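The Empties Shelf: Bottles, Cans and Tins I Couldn't Throw Out

by Vlasta Karagiannis
Last updated 9th July

Welcome to the gallery! If you've been here before, you know the deal: I keep drink containers. Empty ones, mostly, with the labels still on, because the label is the part I love. I started with one lemonade tin on a windowsill in our old place on Tristen Street, and it has grown into a whole wall of shelving in the back bedroom (my sister calls it the recycling annex, and I've decided to take that as a compliment).

The full list of what's on the shelves is on the inventory page, which stands at 1,476 entries after the spring clear-out. This page is just for favorites. I swap things in and out when I get the urge, so check back in a while and you'll probably find something new.

A few notes before you scroll. I don't sell, but I do trade, and I'm always happy to talk labels with anybody who writes in. I never polish a metal bottle or can. Lukewarm water and a soft cloth, then upside down on the rack overnight, and that's all the cleaning anything gets from me. Scuffs stay. Paper labels get no water at all, only a dry brush, and they live on the shelf farthest from the window.

If you're hoping for beer, there's hardly any. Sodas, teas, coffees, fruit drinks and the sweeter end of wine are where my heart is!

What I look for

Color first, every time. I'll walk right past a rare bottle in a dull wrapper and get silly over a common one with a good loud green on it. After that I look at the lettering. I like big type that runs around the curve so you have to turn the thing in your hand to read the whole word. And shape counts for a lot with metal — a can is a can, but a metal bottle has shoulders and a neck, and the light does lovely things up there.

I'm much less fussy about caps than most collectors. If I have the cap, it goes in a little envelope with the shelf number on it. If I don't, the bottle goes up without one and looks perfectly fine.

Trading and mailing

I mail in small boxes, never padded envelopes, and I stuff the neck end with tissue so the threads don't get dinged. Please do the same for me! I've had 2 dented necks in the mail so far and they both still make me wince. Fujimoto, my trading pal of many years, wraps everything in old road maps, and I enjoy the wrapping nearly as much as what's inside.

I won't take anything with the label peeled and glued back on. Faded is fine, torn is fine, a sticky price tag is fine (I leave those where they are).

The metal bottle shelf

The newest shelf and already the one I visit most. Aluminum bottles are light as anything, they stand up nicely in a row, and a bright label against all that silver just sings.

Sangaria, aluminum bottle, no cap. Red name across the top of the label, then green and yellow all the way — my kind of color scheme exactly! I'm crazy about the ridged rings at the neck and the way the rounded shoulders pick up a bit of blue. 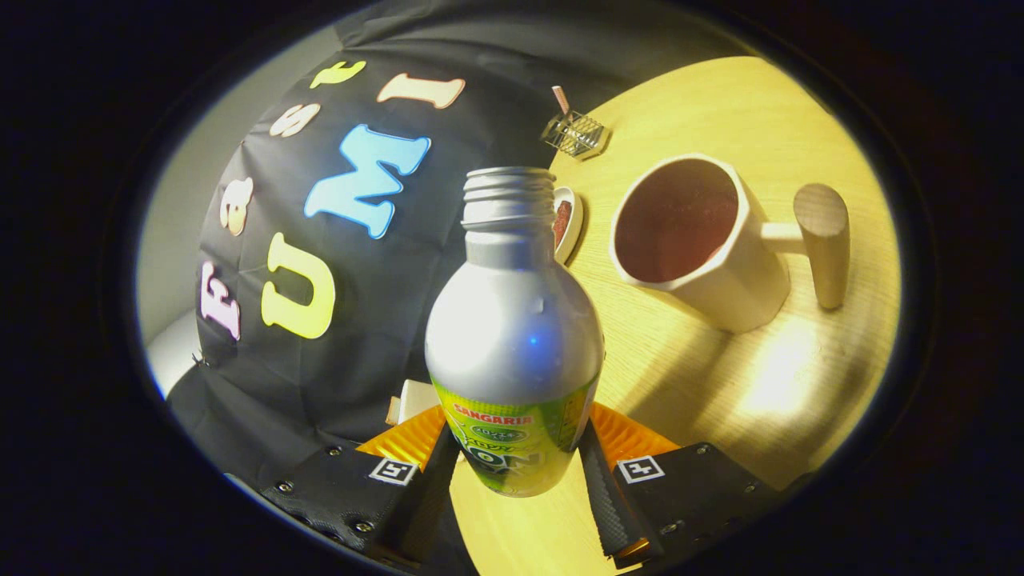 On the want list

Anything metal with a screw neck and a label in purple or orange, the brighter the better. Fruit drinks with the fruit drawn big. Illa has promised me first pick from a box in her garage, so this list may get shorter by the end of July. I'm also after a tall tea can to replace the one Lekon (the cat, fourteen pounds, no respect for shelving) knocked behind the radiator.

Write to me through the contact page and tell me what's on your own shelf. I answer everyone, though I can be slow in the summer.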